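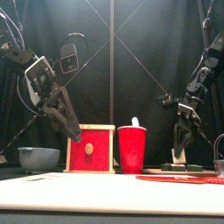
Fixed table view from the Brollata set: both arms over the table, red drawer box in the middle, blocks and board on the right.

Brollata: two-arm tabletop demonstrations

Version 3
Last updated: Friday, February 4, 2022
Maintained by Wichai Jaidee and Fongchan Yimyam, Virkine

Summary

Brollata is a set of teleoperated demonstrations recorded on a two-arm station with small household objects and blocks. It was collected to train and test imitation policies. Version 3 has 588 episodes. Each episode is one attempt at one task by one operator, from the start pose to the operator pressing stop.

Version 2 is still on the server but should not be used for new work. Its gripper values were logged in the wrong units for part of the set, and the fix was only applied going forward from December.

Station

Two black arms are mounted on opposite sides of a white table and reach in toward the center. Each has a two-finger parallel gripper and its own camera. A fixed camera covers the table. There is a black curtain behind the workspace. We keep it closed during recording, but the folds shift between sessions, so do not treat the background as constant.

The operator drives both arms with a pair of leader arms. Foot pedals start and stop the recording.

Tasks

drawer_open: pull the small drawer in the red-fronted box by its round knob. Either arm may be used.

drawer_put: open the drawer, place one block inside, close it.

block_line: set the blocks on the wooden board in a row. The order of colors is given in the task string.

cup_take: remove the white object from the red cup and lay it on the table.

bowl_move: move the gray bowl to the other side of the box. Both arms are allowed. Most operators used one.

Objects that are not part of a task stay on the table as distractors. Their positions are changed by hand between episodes. We did not use a random placement tool, and some layouts are more common than they should be. The bowl in particular tends to end up on the left.

Files

Each episode is a folder:

table.mp4, fixed camera
left.mp4, right.mp4, arm cameras
state.npz, joint positions, gripper openings and leader commands
meta.json, task name, task string, operator code, session, success flag, notes

Video and state are stamped from the same clock. Frames are not resampled. If your loader expects an even rate, use align.py in the tools folder. It drops any frame without a matching state row and prints how many it dropped.

Labels

The success flag is set by the operator right after the episode and checked later by a second person from the fixed video. Where the two disagreed, the second person's label was kept and the first is in notes. An episode counts as a success if the final layout matches the task string and nothing has left the table. Slow attempts and regrasps are fine.

Failed episodes are included. Filter on the flag if you only want clean ones.

Splits

The split is by session, so the same layout does not turn up in both train and test. There are 31 sessions. The list of test sessions is in splits/test.txt. Please do not reshuffle by episode if you plan to compare with our numbers.

Known problems

The fixed camera is set low, and the inside of the bowl is often hidden. Do not use that view alone to decide whether something is in it.

The near edge of the table is a little soft in the fixed view. Focus is set for the middle of the workspace.

The white table is bright under our lights. Pale objects lose some edge detail against it.

Cables on the arms move with the joints and sometimes cross the arm camera view.

In a few early sessions the right gripper closes slightly later than commanded. These are marked grip_lag in notes. Urno, our playback tool, shows the lag if you turn on the command overlay.

Two operators recorded most of the drawer episodes. A policy trained only on those will copy their habits, such as approaching the knob from above.

Adding episodes

Run the calibration script before the first episode of a session and save its output in the session folder. Write the task string before you start recording. Leave the arms still for a second at both ends. If you bump the table or a camera, stop, close the session and start a new one.

Stop a single episode at 1000 state rows even if the task is not finished, and flag it as failed.

Access

Internal to Virkine and the Sukprasert group for now. Ask Fongchan for an account and Wichai about anything in the recording code. Please put loader bugs in the tracker with the episode folder name.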